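Section 4. Cloths and towels: sorting, folding, putting away

For the Stetudon linen shelf, all sizes. Do section 3 (fixing the rails) first or none of this will fit. You'll need a clear flat surface, the label sheet from the box, and the two dividers.

4.1 Sort before you fold

1. Tip the whole lot out. Microfibre in one pile, cotton and printed tea towels in the other.
2. Pick each cloth up by a corner and let it hang. Quick look down both hems for pulled stitching.
3. Anything frayed goes in the rag tub, bottom shelf.

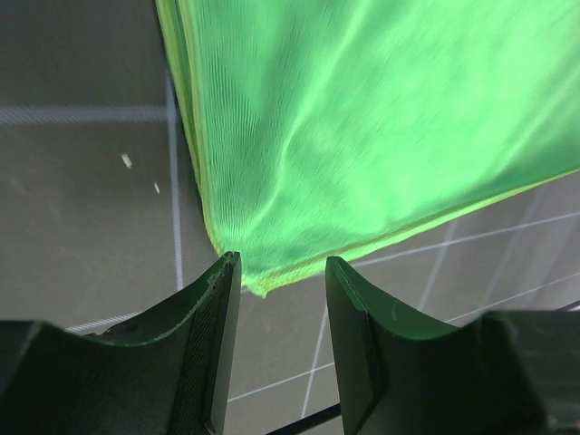
Reading time: 3 min

Microfibre first – it's the fiddly one. Grabs lint off everything, so keep it well away from the cotton while you work.

4. Lay the cloth flat, hems toward you. Smooth from the centre out with the side of your hand. Don't yank the corners, they stretch and then nothing lines up.
5. Fold in half, hem to hem. Turn it a quarter and fold in half agian.
6. Fold in thirds if it's going on the narrow shelf. Wide shelf, leave it.

Note: the narrow shelf is 300 mm deep, with 20 mm of that lost to the front lip. If the stack touches the lip your fold is too big. Redo it.

Caution: no fabric softener on microfibre. Clogs the fibres. No hot dryer either.

4.2 Picking up and checking

7. One corner, firm pinch, straight up. If the fold drops open you've caught one layer only. Put it down, start over.
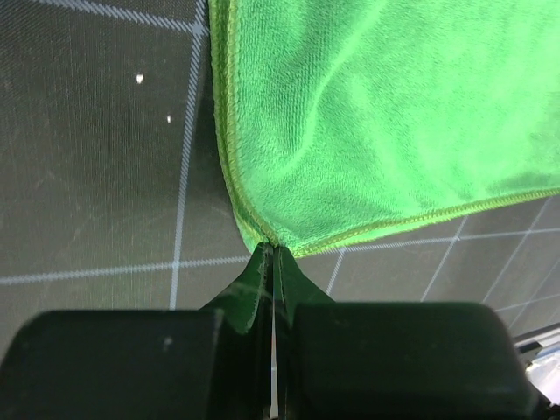

Colours next. Keep one colour per job and stick to it: kitchen, bathroom, glass, whatever suits your house. Write it on the label sheet and stick the sheet inside the door. Titilayo Amadi's original sheet had five colours on it, which was too many, so the new one has three. Old sheets still work if you've got one.

8. Slide the stack in, folded edge facing out.
9. Fit divider A on the left. Push till it clicks.

Caution: divider first, then the heavy stuff above. The other way round and the shelf can tip foward.

4.3 Printed towels

Thicker, so fewer per stack. New ones get a wash on their own before they go anywhere near the rest – some dyes run the first time.

10. Fold with the print on the outside, so you can tell them apart on the shelf.
11. Line up the hems, then run a thumb along the fold.
12. Take off any shop labels before washing. Snip, don't tear.
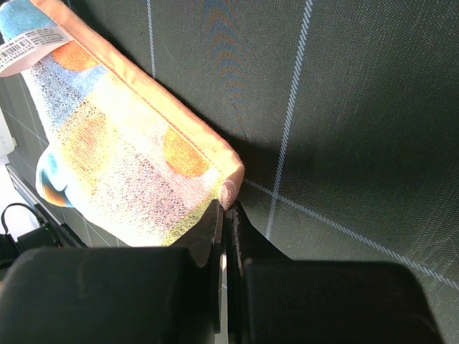

Fig. 4c. Printed towel, folded, label still on.

13. Divider B on the right. Same click.
14. Maximum stack height is 147 mm. Over that, start a second one.

Note: musty smell after a week or so? They went in damp. Everything out, air it overnight, shelf door open.

Spare dividers: part no. 337, sold in pairs. Label sheets are free, ask for Shufen Han on the parts desk.

Next: section 5, hooks and door rack.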